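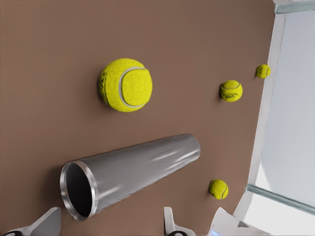

VARVILLE, 27/02/2024 – The newest worker at the Mudico sporting goods warehouse has spent its first weeks on the job inside a computer, where the tennis balls are simulated, the tabletop is simulated and the tea breaks have been left out altogether.

Mudico, which refurbishes and repacks tennis balls for clubs and schools, is preparing to hand part of its packing line to a robot arm supplied by Orklow. Before the arm is allowed near the real thing, it is practising on a rendered version of the job, with yellow-green balls on a brown table, a metal tube lying on its side and a two-fingered gripper poking in at the bottom edge.

The plant's 14-person packing crew has been asked to watch the practice runs and say what looks wrong. They have not been shy.

Their first complaint was that the balls were too well behaved. On the real benches a ball that is nudged heads for the floor, then under the nearest shelving, where it joins its ancestors. Orklow has since made the simulated ones livelier, and the robot's results dropped for a fortnight, to quiet satisfaction on the packing floor.

The second complaint was about the tube. Packers stand theirs upright and fill them from the top without looking, usually while talking about something else. The supplier's engineers want the software to cope with tubes that have been knocked over as well, so a good share of the practice starts with one on its side. Several of the crew said they would simply pick it up. This was noted.

Mudico packs more than 4,000 balls on a busy shift, and the company says the arm will take over the sorting bench first. Sorting is the job people ask to be moved off. It involves squeezing each ball, looking it over for bald felt and deciding whether it has another season in it. It is hard on the thumbs, and the roster for it has long been settled by a combination of seniority and sulking.

The arm can't yet do the squeezing part to anyone's liking. For the time being a person will decide which balls are good and the arm will put them away, an arrangement one packer likened to having a teenager in the house, only tidier.

What happens to the hours is the part people care about. Mudico has told staff there will be no redundancies before June, and that two packers will be retrained to run the cell, at a higher pay grade. The training takes five days and covers clearing jams, resetting the gripper and filling in a form whenever either is needed. There were nine applications for the two spots, including one from a packer who had earlier described the whole idea as rubbish and says the description stands.

Those who stay on the benches will see a different shift. Breaks are now taken together, with the line stopped. Under the new plan they would be staggered so that the arm always has someone nearby, and the crew has objected on the grounds that half the crossword is useless without the other half of the crew. Managers have agreed to look at it again.

There is also the matter of noise. The old conveyor made conversation possible only by shouting, and it is to be replaced with a quieter one that suits the new equipment. Some of the packers are looking forward to that. Others have pointed out that they have been saying things under cover of the conveyor for years and may need some notice.

The real arm is to be bolted down at the end of the sorting bench once the simulated one meets its target, a run of 200 tubes filled without a person stepping in. The crew has been invited to watch the first live shift from behind the safety line. A sweep is already under way on how long it takes for a ball to get under the shelving.

14 comments
37 shares

RELATED
Zhong opens second parts depot on Varville ring road
Night bus to industrial estate gets another trial
Club courts to reopen after drainage work
Forklift licence courses filling fast, says college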